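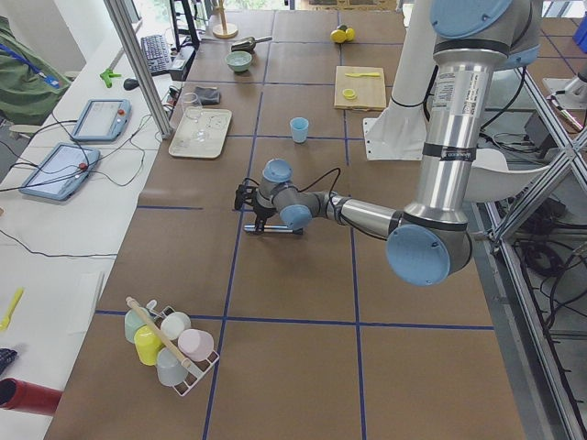

Gripper over the metal rod, dish rack and cups at lower left.

Workshop Tips: Setting Up a Table for Kitchen Tasks
Stesa Student Robotics Club – updated April 27, 2025

These notes are for teams working on the dish and tableware project. Read them before booking a session.

Table covering
Brown paper, pulled flat and taped at the edges. Smooth it from the center outward. Replace a sheet when it tears or when a crease is high enough to catch a fingertip.

Tape grid
Lay the long lines first, then the cross lines. Blue tape shows up well against brown paper and lifts cleanly if you pull it back slowly at a low angle. Write object positions in the log by rectangle, counting from the desk side. Estela Bustos keeps the master sketch.

Cups
Plastic only for the first 8 runs of any new program. Start with one cup standing upright and clear of its neighbors. Glass comes later, and a tumbler should sit on a tray so that it can be moved out in one lift.

Thin items
Rods and knives lying flat are the hardest pick on the list. Lower the gripper in small steps and stop above the paper. If the fingers scrape, raise the approach point 3 mm and try again. A folded cloth under one end helps while you are still tuning – take it out before a scored run.

Dish rack
Mark the feet with a pencil. Harish Bhatia's team lost an afternoon in July to a rack that had crept sideways between runs.

Pendants
Keep them on the desk with the stop button uncovered. Cables run away from the keyboard. One person holds the pendant and does nothing else.

Cleaning up
Wash plastic cups in warm water with a drop of dish soap and dry them fully. Water spots on clear glass confuse the vision code. Wipe gripper fingers with a dry cloth, no cleaner.

Spare tape and paper are on shelf 74. Send corrections to Sena Aidoo.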